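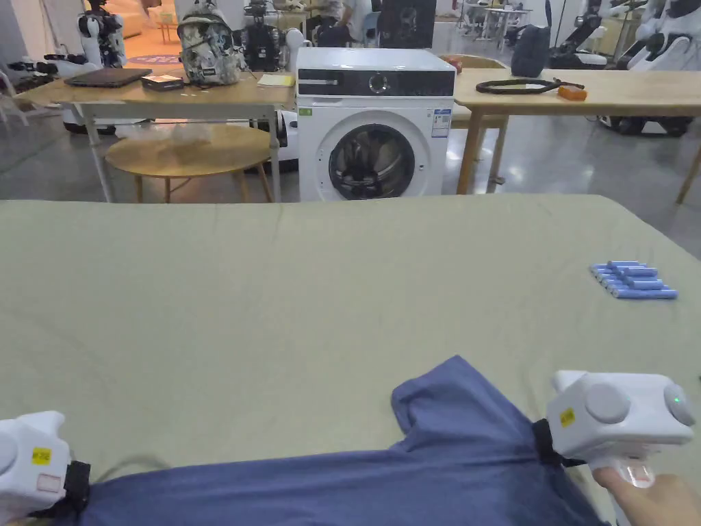
Le plancher du comble ne portait pas. L'expert de Flostent l'écrivit dès la première ligne de son rapport : solives de faible section, entraxe irrégulier, flèche visible au centre de la travée. La propriétaire lut le document debout, devant la table couverte d'un drap gris-vert où un tee-shirt bleu-gris était étalé, une manche courte repliée sur elle-même. Elle posa le rapport à côté du tee-shirt et relut le chiffre. Il fallait 40 centimètres de hauteur supplémentaire, ou renoncer à la chambre.

Elle appela Lerkik à neuf heures. La voix au bout du fil demanda la pente du toit, le type de charpente, la date de construction. Elle connaissait la pente. Pour la charpente, elle dut monter.

L'échelle escamotable donnait sur le pignon nord. Elle avança sur les solives, une lampe à la main, en évitant les intervalles où la laine de verre reposait directement sur le plâtre. Les fermettes se croisaient en W, tous les 60 centimètres selon le plan. Elle mesura quand même. Entre la quatrième et la cinquième, l'écart était plus grand, et quelqu'un avait cloué là une traverse qui ne figurait sur aucun dessin.

Derrière la traverse, une trappe. Panneau de bois brut, deux charnières, pas de poignée.

Elle redescendit chercher un tournevis plat. Le dossier de vente, classé sous le nom de Flernow, l'ancien lotisseur, ne mentionnait qu'un seul volume sous toiture. Elle vérifia la coupe, puis la coupe perpendiculaire. Sur la seconde, le mur de refend s'arrêtait plus bas que dans la réalité.

La trappe céda au deuxième essai. L'air qui en sortit était plus froid que celui du comble. Le faisceau de la lampe porta sur un plancher, un vrai, en lames épaisses, posé sur des poutres d'une section qu'elle n'avait vue nulle part ailleurs dans la maison. Ce plancher-là aurait tenu plus de 500 kilos au mètre carré.

Elle déroula le mètre ruban jusqu'au fond. Il s'arrêta à 700 centimètres. La maison, de façade à façade, en faisait 640.

Elle nota les deux valeurs au crayon sur la traverse, l'une sous l'autre, puis recommença la mesure.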